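Search Nemstead Home Help
Enter keyword
Go

Tags: furniture, wood finishes, cleaning and care

White ring and dull patches on a wood dining table

Noemi Farina

We bought a secondhand dining table in March and paid 560 for it with the chairs. The seller didn't know what finish was on it. Last week someone left a soup pot on it without a trivet, and there is now a cloudy white ring near one end. The same end also has dull patches where I think the old owners used a strong cleaner.

I have read that you can iron a ring out through a towel, that mayonnaise works, and that toothpaste works. These can't all be good advice. The color is light, pale wood with a wavy grain, and I would like to keep it that way.

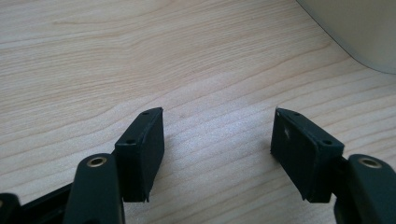 I also don't know if it is solid wood or veneer. The underside is painted, so I can't tell from there. If sanding is the only fix, I would want to know how much I can safely take off. I have a palm sander and some 220 paper but have not used either on furniture.

Sivaprasad Mudaliar

Don't sand yet. A white ring is usually moisture trapped in the finish, and the wood below it is often fine. Sanding a veneer top with a palm sander is an easy way to go straight through.

Find out what the finish is first. Put a drop of denatured alcohol on a spot no one sees, such as the bottom edge of the apron if it isn't painted. If it goes sticky, you have shellac. If nothing happens, try lacquer thinner on another spot. Lacquer softens, and polyurethane mostly doesn't.

For the ring, use a hair dryer on low, held well back, and keep it moving. Do 2 minutes, let the top cool, and look again. If the ring is fainter, repeat. I would skip the iron on an unknown finish.

For veneer, look at the end of the top. On solid wood the grain lines carry over the edge and you see end grain. On veneer they stop at a thin seam.

The dull patches are a separate job. Wipe with a damp cloth and a little dish soap, dry it, wait 30 minutes, then try a thin coat of paste wax on one patch.
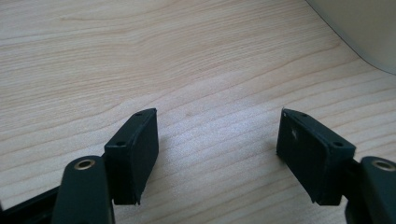
Stustisix

I used mayo on mine and left it overnight. The ring went but the spot was greasy for 3 days. Would try the hair dryer first. Also get trivets

Contact | Copyright Nemstead Home Help | Back to top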